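Drullwood Desk Notes, August
For bookkeepers and admin people working from home

Packages v hourly: what I changed and why I'm not going back

Quick one this month, BAS stuff has eaten me alive and I'm typing this between a client call and the school run. A few of you wrote in after the last issue asking about packages. How I price them, what goes in, what happens when a client blows through the hours by the second week. So, that.

Background for new people. I did straight hourly for years. Timer on, timer off, invoice at the end of the month with a long list of tiny entries. Clients queried the tiny entries. "What was this 10 minutes?" It was me finding the receipt you said you'd sent and hadn't, Greg. (Not his name.) I'd spend half an hour explaining ten minutes and never bill the half hour.

Also feast and famine. One month flat out, next month two clients away on holidays and me looking at the mortgage.

Now nearly everyone is on a prepaid block. Smallest one is the 7 hour block, which suits sole traders who want their inbox, a bit of invoicing and someone to chase late payers. Then 25 hours, for people with staff and a proper calendar to wrangle. There's a 40 hour one on the price list too but I only let one client at a time have it. That's a whole working week gone and I have other people to look after.

Paid up front, first of the month. Work starts when the money lands. I was terrified of putting that line in. Had it written and deleted about five times. Sent it out, and all but two clients just paid. One asked for a week's grace because of her own cash flow, fine, we moved her date to the eighth. The other one left and I had a very nice quiet fortnight.

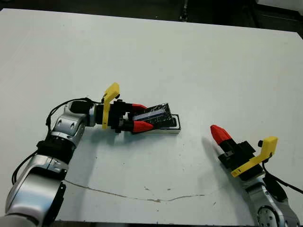 Rollover. Biggest question in the inbox by miles. My rule is unused hours carry for one month then they're gone. Used to let them pile up. Bad idea. Had a client at Whitcombe save up the best part of a winter's worth and then want the lot in the same week, right on top of end of financial year. I did it, and I did it at the kitchen bench at 11 pm with a cold. The clause went in the next morning.

Going over. I send a note when they've got a quarter of the block left. Two lines, nothing fancy:

"Hi, you've got a quarter of your hours left for this month. Want me to stop when they run out, or add a top-up?"

Wait for a yes in writing. A thumbs up on a text counts in my book, but take a screenshot. Don't just keep going and hope they'll be grateful. They wont be, they'll be confused, and you'll end up knocking it off the bill.

What's in and what isn't. Mine says email, calendar, invoicing, data entry, travel bookings, basic document formatting. It does not say websites. It does not say "quick bit of social media". If someone wants those I quote separately or send them to somebody who likes doing them. Phone calls count as hours, including the chatty ones. Put that in early. I let it slide with a lovely client out at Umstead and we were clocking up most of an afternoon a month on her sister's renovation.

Setup fee. Yes, charge one. Mine's $169, flat, once. Covers getting logins sorted, the first proper call, and me writing up how they like things done. It used to be free and I'd lose a day on it, and then some of them would vanish before the first block even got paid. Hardly any vanish now.

Tane Brunton wrote in asking how to move existing clients over without losing them, as he's got a handful who've been hourly forever. Tane, here's what I did:

Picked the easiest client first. The one who likes you. Practise on them.
Looked at their last six months of invoices and worked out a normal month.
Offered the block closest to it, with a start date a month off.
Kept the hourly rate on the sheet but put it up. Anyone who wants to stay hourly can, they just pay more for it.

Did them one at a time, over a whole season. Don't email everyone the same night with a glass of wine in you. The questions all come back at once and you're answering them instead of doing paid work.

And don't apologise in the email! I had three sorrys in my first draft. Took them all out, it read much better. "From next month I'm moving to prepaid blocks, yours is attached, shout if you've any questions." Done.

Tracking. You still have to track time, sorry. I'm on a plain spreadsheet, one tab per client, date, task, minutes, running balance. Client gets a read-only link. That link has stopped nearly all of the "what was this" emails because they can go and look. I know plenty of you use proper software and swear by it, keep swearing. I like being able to fix my own mess.

Round to the nearest five minutes, and say so in your terms. I know people who round everything up to fifteen and it makes clients cranky, particularly for a one-line email.

Tax bit, short. Prepaid money isn't all yours yet, even though it's sitting there in the account looking gorgeous. I keep a second account, tip the tax share in the day it arrives, and leave any unearned hours alone until the work's done. Had to refund half a block once when a client's shop closed, and it would have been an ugly conversation if I'd already spent it on tyres. Talk to your own accountant about how to record it, mine has views and they may not match your setup.

Few bits and peices before I go:

The terms template from last issue had the wrong notice period in one spot. Two weeks at the top, one month further down. It should be two weeks in both. Fixed copy is in the members folder, please bin the old one.

Utico catch-up is on again this month, 10 am, same cafe, back room. Bring your price list if you want other eyes on it. Kids fine, there's a box of toys.

Still after someone to swap holiday cover with over the Christmas shutdown. Mostly inbox watching, maybe an hour a day, and I'll do the same for you in January. Reply to this if you're keen.

Next issue is contracts, and what to do about the client who texts you at 9 at night. Send me your horror stories, names off, I'll take more names off if you forget.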